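21 May 2024

I spent most of yesterday evening in the back row of the Londholm town hall, and I'm happy to report that the county is finally getting its overnight dispatch desk back. The board voted to put 12 full-time dispatchers on the payroll, which means 911 calls from our end of the county will be answered here in town again, day and night.

If you've lived here less than 2 years you may not know we ever lost it. Overnight calls have been going over to the center in Waltham, and the people there have done a fine job, let me say that first. But they don't know our roads. I have called in a downed tree on Matubbar Road myself, and I had to spell it three times and then explain that there's an Upper Matubbar and a Lower Matubbar and they don't connect (the bridge has been out since before I moved here). The dispatcher was very kind about it. I was standing in the rain in my slippers. 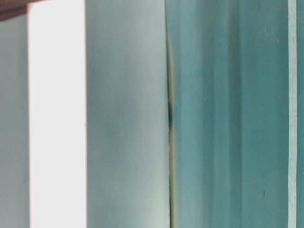 So, the money. The desk is going to cost more than the arrangement we have now, and there was a good long stretch of the meeting where everybody wanted to talk about exactly how much more. The way it was explained to us, a state public safety grant covers the equipment and the first year of training, and the county picks up wages after that. One man near the front asked what happens if the grant isn't renewed. The answer was that the equipment is already bought by then and wages were never going to come out of the grant anyway. He didn't look thrilled, but he sat down.

The new dispatchers will each get 80 hours of classroom work before they put on a headset, and then they sit beside an experienced person until they're signed off. The sheriff's office wants a few of the spots to go to folks who have already worked as EMTs, volunteer firefighters or jail staff. I thought that made sense. A woman behind me, who told the board she'd spent years riding in an ambulance, said the hardest part of any call was finding the right driveway, and she got a round of applause for it!

There was some back and forth over the radio system too. I'll be straight with you, I lost the thread for a while. What I did get is that deputies in the Jedgate valley can't always hear dispatch from their cars, and that a new antenna on the water tower is supposed to fix most of that. It's part of the same package. If you live down in Jedgate you already know how it is – your phone doesn't work there either.

The part I was most curious about was the call numbers. The overnight shift handled 355 calls from our side of the county last August, the busiest month on the chart they handed out. August is fair month, so I guess I shouldn't be surprised, but I still looked at that sheet for a good minute. A lot of those are pocket dials and loose cattle. Plenty of them aren't.
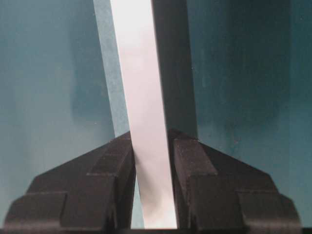
*A pale, straight-edged strip between two black gripper fingers.*

Applications for the dispatcher jobs open next week at the sheriff's office on Court Street. You need a high school diploma or the equivalent, a clean background check and the ability to type while somebody is yelling at you (my wording, but the real posting isn't far off). Nights and weekends pay a little extra. They'd like everybody hired by the end of summer, and the desk is supposed to go live before the first snow.

Until then nothing changes. You dial 911 the same way you always have, and overnight it goes to Waltham. The non-emergency line stays the same too, and the sheriff's office asked me very nicely to remind everybody that it exists. Barking dogs, parking trouble and questions about when the fireworks start all belong on that line.

One more thing that came up right before they adjourned. The county is redoing its address list to go with the new desk, and a few private lanes that never had an official name are going to get one. If you live on one of them you'll have a letter in the mail asking for suggestions. Please send it back! And while you're at it, go take a look at your house numbers from the road after dark. I checked mine when I got home last night and you can't read a single digit, so I'm off to the hardware store this afternoon.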